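Ticket: Kit parts don't match the packing sheet
Opened 31 May 2020
Status: waiting on supplier

Hi again, me from the Reston bench! I'm sorting the Irkdale kits into the yellow bins and I've got a mismatch – the sheet says the motors ship with bare leads, but mine have little white connectors on them. Do I snip them or leave them be? I don't want to ruin almost 100 of the things (we did that in December, never again).
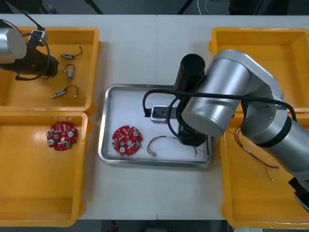 Motors in the top left bin, red round board and wire bundle in the steel tray.

Update: checked the Saltthorpe sheet too and it has the same wording, so I'm guessing it's just an old revision. I'm leaving the connectors on for now and carrying on with the boards. Could you send me the new sheet when you get a minute? Thanks a bunch!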